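Skaltorik Hand-Held Gripper Data Kit

Product overview

The Skaltorik kit is a pair of hand-held grippers and the software needed to turn what they record into training examples. A person holds one gripper in each hand and does a task in the ordinary way: picking up, moving, turning over, putting down. The recordings are then used to teach a robot arm the same task. No robot is needed at the place where the recording is done, so work can go on in a kitchen, a shop or a packing room.

Skaltorik supplies the kit for sale or hire. We also run recording work for customers who would sooner receive finished data.

What it is used for

Most customers use the kit for table-top handling. Typical jobs are sorting, laying out, clearing away, filling bowls and trays, and passing an item from one hand to the other. Food items are a common choice because they differ in size, shape and surface, and a learning system needs to see that variety before it can cope with a piece of fruit it has not met before.

The Skinner software will also take recordings from other makes of hand-held gripper, as long as each recording holds video from the gripper and a reading of how far the fingers are open. Please send us one sample file before ordering and we will tell you if it can be read.
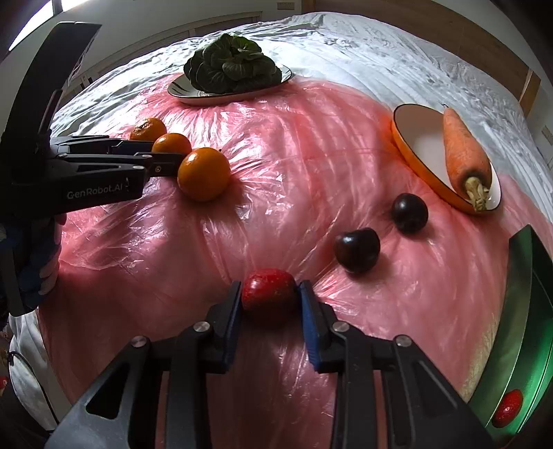

Two-handed fruit and vegetable handling with hand-held grippers. The apple is held between the blue finger pads.

Table-top sets work best when the cover and the dishes are changed between sessions. A system trained on one plain table may do badly on another. We suggest patterned cloths, plain cloths, shiny sheeting and bare worktop, with bowls and plates in several colours. Shiny covers throw back a lot of light and should make up part of a set but not all of it.

The Grulusside fruit and vegetable set

Grulusside is our ready-made set for customers who want to start training before recording anything themselves. It holds 2000 episodes. An episode is one complete attempt at one task, from the hands coming in to the hands leaving. There are 14 tasks in the set, including:

Pick up one named item and place it in a bowl
Move an item from a bowl to a plate
Gather all items of one kind
Clear the table into a single dish
Hold a dish with one hand and fill it with the other

Each episode comes with video from both grippers, finger opening for each hand, hand position, and a written instruction in plain English. Failed attempts are kept and marked as failed. They can be left out with one setting when the set is loaded.

Layouts are changed between episodes. Items are put down by hand without a template, so they may lie close together or partly behind one another.

Recording software

Skinner runs on a laptop and handles recording, checking and export. The operator chooses a task, reads the instruction on the screen and starts. When the episode is finished the operator marks it as good, failed or unusable. Unusable episodes are held in a separate folder until someone deletes them.

Skinner gives a warning for the following:

A gap in the video
Left and right recordings out of step
Finger opening not changing during the episode
Hand position lost
Disk nearly full

Nana is the labelling tool and comes with Skinner at no extra charge. It splits an episode into steps such as reach, grasp, carry and release. The steps are suggested by the software and have to be confirmed by a person. Nana can be used on a different computer from the one used for recording.

What is in the box

2 hand-held grippers, left and right
4 spare finger pads
2 cables
1 finger setting gauge
1 carrying case
Skinner and Nana licence for one computer
Printed guide

A laptop is not included. Work gloves are not included, but the handles can be used with thin gloves on.

Setting up

Allow both hands to move freely over the table. Keep cables behind the operator or to one side. Wipe the finger pads before the first episode and whenever juice or dust gets on them. Set finger opening with the gauge at the start of each day, and again after changing a pad.

Soft items such as strawberries and ripe plums need a light grip. Replace any item that has split or marked badly, and note the change in the session log.

Training and support

A half-day training session is included with every purchase and can be held at our workshop or by video call. Hire customers can add it to their order. Support is by email on working days.

Replacement pads are sold in packs under part number 164. Fit pads in pairs, one to each finger.

Availability

Kits ordered by 5th May will be sent with the current version of Skinner. The next version is planned for September and will be a free update for all registered users. It will add export by task, and a way to join two sessions into one set.

Grulusside can be supplied on a drive or by download. The licence covers research and product development within one company or university. Passing the episodes on to others needs written permission.

For prices, hire terms or a sample of the data, please use the enquiry form and say which robot arm and gripper you plan to train.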